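The blocks that stopped moving on Tuesday

I have written before on this blog that I like simulation since nothing can break there. I must take part of that back. Last week something broke, and it took me the most of three evenings to find it.

For readers who are new: I teach a robot arm to push coloured blocks on a table. The real arm stands in a workshop in Tudton, where I may use it on some Saturdays. All other work I do at home, in a simulator, with the same blocks made of simple shapes and plain colours. The training program is called Drakell. It is small and old, and I know most of its corners, or I believed so.

The task is simple to explain. The program gets a short instruction, for example "push the yellow cube to the blue block", and the arm must do it in 200 steps. When the yellow cube is close enough to the blue one, the attempt counts as good. Before the fault, the arm did well with this. I had even sent a happy message to Darlene Robichaud, who lets me use the workshop, that we could try the new version on the real arm in July.

Then I changed the friction of the table. I wanted it closer to the real table, which is more sticky than I had set it. I ran the training through the night and in the morning the score was excellent. It was too good. I have learned to be afraid of such mornings, but I was also in a hurry to go to work, so I was only pleased.

In the evening I watched the recordings. The arm went down to the table beside the pink block and pressed. It did not push anything to anywhere. It only pressed, harder and harder, and after some moments the block jumped sideways with a speed that no block of this size can have. Sometimes it hit another block and moved it to the goal. The program gave full points for this.

So the arm had found a hole in my physics. When the tip of the arm was pushed deep into the corner of a block, the simulator tried to separate the two bodies in a single step, and the force became enormous. With the old friction this happened rarely. With the new friction it happened often enough that the arm could learn it as a habit.

I counted, because I wanted to know how bad it was. From 1,489 attempts marked as good, 452 had at least one contact force above the limit of the real motor. These I cannot trust at all. The others I looked through only partly.

What frightened me is the second thing. My program has a force limit, and I was sure it was switched on. It was switched on in the file for testing. In the file for training there was the same line, but with a different spelling of the name, and Drakell ignores names it does not know. It gives no warning and simply continues. I made this spelling mistake in spring, so every training after that was without the limit — I had luck that it did not show earlier.

If this version had gone to the real arm, I think the motor would have stopped itself with an error. The controller there is a Wuneck, and it has its own limit. But the table plate is thin, and a person often stands close to it to put the blocks back. I do not want to learn by trying which part gives up first.

I have now changed these things. The program stops at once when it finds a setting name that it does not know. The limit is checked at every step, also in training, and an attempt with too much force counts as failed, even when the blocks end in the right place. I have made the simulation step smaller too, so it is slower, and my computer is loud the whole night. My neighbour McKinnon has already asked about the noise.

I also wrote to Darlene and told her that July is too early. She answered in one line that the table can wait, and that she prefers it in one piece.

The training with the new rules is at the moment not impressive. The arm is careful, and 2 of the colours it still mixes up. I will let it run until the weekend and then look at the recordings before I look at the score. 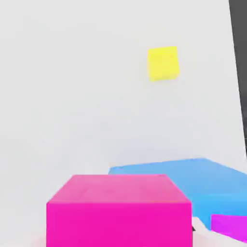
Why can a robot get a high score in simulation and still behave dangerously on a real table?

The score measures only what the programmer has written into it. If too much force costs no points, or if the simulator calculates hard contacts wrongly, the training can reward movements that would damage a real machine or hurt a person. Force limits must therefore be active during training, and the real controller should keep its own separate limit.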